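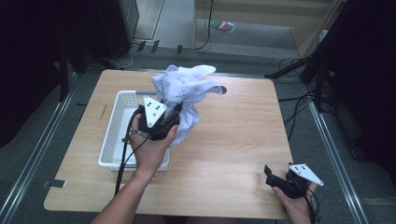
By Ataahua Pomare | Updated 24/07/2021 | Filed under: Guides, Regional Bodies

How to read a vote record from a regional assembly

Regional blocs publish their decisions in several forms, and the forms do not always agree. The steps below use the Volalberg Assembly as the working case. Its records are open and its rules are short.

1. Find the final text. Drafts carry the letter D before the number. Resolution 474 has three drafts on file, and the second is often quoted as if it had passed. Check the adoption line at the foot of the last page.

2. Identify the type of decision. A resolution binds the member states. A declaration does not. A "note" only records that a report was received - it says nothing about whether members agreed with it.

3. Look for the method. "Adopted by consensus" means no member asked for a vote. It does not mean all members spoke in favor. If a vote was held, the roll call is in Annex B.

4. Count the absences separately. The Assembly has 30 seats. Under its rules an absent member lowers the total needed to pass, while an abstaining member does not. News reports tend to merge the two.

5. Read the explanations of vote. Members have 100 words each, filed after the session. Vestine used its space on Resolution 474 to say it did not accept paragraph 6, although it voted yes. Grewal filed nothing.

6. Compare the observer list. Observers such as Stundik may speak and circulate papers but hold no vote. A paper with an observer's name on it is not an Assembly document, even when it carries the Assembly stamp.

Older records are scanned and cannot be searched. Request them by session number from the records desk.

Corrections to step 4 supplied by Thandeka Naidoo.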